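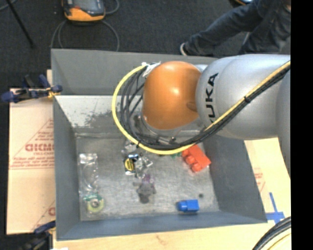
Un bras KUKA au-dessus d'un bac d'objets mélangés : briques de jeu, emballages, rouleau de ruban adhésif. Crédit : Ekimham.

COMMUNIQUÉ DE PRESSE

Ekimham publie la version 3 de Larnix, son logiciel de planification de prise pour bacs en vrac

Samedi 9 octobre 2021

La société Ekimham, éditeur de logiciels pour la robotique de manutention, annonce la mise à disposition de la version 3 de Larnix, chaîne logicielle de perception et de planification destinée au prélèvement d'objets en vrac. Cette version est proposée dès à présent aux intégrateurs et aux laboratoires titulaires d'une licence de la version 2.

Larnix 3 traite sans modèle 3D préalable des contenus hétérogènes, où voisinent des objets rigides, des articles souples et des emballages transparents ou réfléchissants. Le module de perception combine désormais la segmentation des objets et une estimation de confiance calculée pour chaque point de profondeur. Les zones jugées peu fiables, fréquentes sur les films plastiques et les surfaces métallisées, sont transmises au planificateur avec leur marge d'incertitude.

Le planificateur évalue jusqu'à 3000 prises candidates par cycle. Il vérifie pour chacune la trajectoire d'approche, la distance aux parois du bac et l'encombrement du faisceau de câbles porté par le bras. Ce dernier point faisait l'objet de demandes répétées de la part des utilisateurs, les câbles n'étant pas pris en compte dans le modèle de collision de la version précédente.

« Nos clients consacraient un temps considérable à régler à la main des zones d'exclusion autour du poignet. Ce réglage est maintenant intégré à la configuration de la cellule », indique Lucero Zapata, directrice technique d'Ekimham.

Les essais de validation ont été conduits avec l'intégrateur Montoya à partir du mois de mai. Ils ont porté sur un jeu de 126 objets, dont 115 ne figuraient pas dans les données d'apprentissage. Les journaux d'exécution, les fichiers de configuration et le protocole d'essai sont joints à la documentation technique.

« La reprise après un échec de saisie est l'évolution la plus sensible pour nos équipes de mise en service », précise Thaddäus Bachmann, responsable des projets logiciels chez Montoya.

Larnix 3 est livré avec Laseo, outil de rejeu permettant d'examiner hors ligne chaque décision du planificateur. La maintenance de la version 2 sera assurée pendant 18 mois.

Contact presse : Marleny Cabrera, service communication, Ekimham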